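Speaker notes – "Whose best practice?" Robot work on used desktops
2 March 2024. Slot is 40 minutes, leave time for arguments.

Start cold, no bio slide. Ask who has a written procedure for robot disassembly. Then ask who has seen an operator follow it from the first line to the last. Let the silence sit.

My position, so people can object early: most of what gets passed around as good practice for this work is factory advice with the nouns changed. It assumes the part is always the same part. In refurbishment you get whatever came in on the pallet. The Zodik handbook has 16 rules for cell setup and I would keep maybe half of them.

Rule one in the handbook is "fixture everything." Fine. Does that mean the case, the loose parts, or both? The text never says. A plate with holders gives a memory module a place to go. It says nothing about whether the tower can shift when the arm pushes down on it.
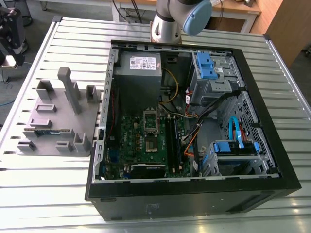

So when a vendor tells you the cell is "fully fixtured," ask what is held and by what. Ask for it in writing. I did this with Isenside in September and got back a brochure.

Next, the force limit. Everybody quotes one number for the whole job. A memory latch, a drive carrier and a socket lever are three different jobs and I don't see why they should share a number. If the standard wants a single limit, it should say which part it was measured on. (Don't get drawn into units here. Last time it ate the whole Q&A.)

Then cables. The usual line is "route cables clear of the work area." On a used machine the cables are where the last person left them. Either somebody moves them by hand before the run, and that gets written down as a step, or the arm has to cope. Pick one. Most procedures I read quietly assume the first and take credit for the second.

Slow down for the socket. Open sockets have contacts that bend, and a bent one can finish the board. The Bukhari checklist allows the gripper near the socket "under supervision." Supervision by whom, from how far away, with a hand on what?

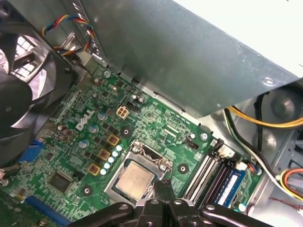

One reviewer of the draft objected that supervision was left loose on purpose, that small shops can't spare a person per arm, and that a strict wording would simply be ignored. Read that out in full. It's a fair point and I only half accept it. A rule written loosely so that it can be followed is hard to audit, and the same people want to sell audits.

My suggested wording: stop before contact, look at the wrist view, confirm the lever position, then go. Four steps. Lastley tried to get it to fit on a label – it does.

Numbers slide. Keep it short. A claim going around says 92 percent success over 1,000 runs. Ask what counted as a run. Were the failed starts in there? Did a person reset the part between tries? Without that, I'd treat the figure as decoration.

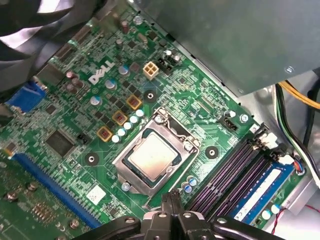
Gripper near the processor socket, bracket clamped down.

Back to the wording. "Clamped" and "checked" should be separate boxes on the form. I keep finding them merged, and then the log can't tell you which one was skipped.

Likely questions:
Am I against standards? No. I want shorter ones, with the test conditions attached.
Would I certify a cell today? Ask me which parts it handles first.
Can they have the form? Yes, blank copies by the door.

If time runs over, drop the numbers slide and keep the socket part.

Contact the author | © 2024, share with credit | Back to top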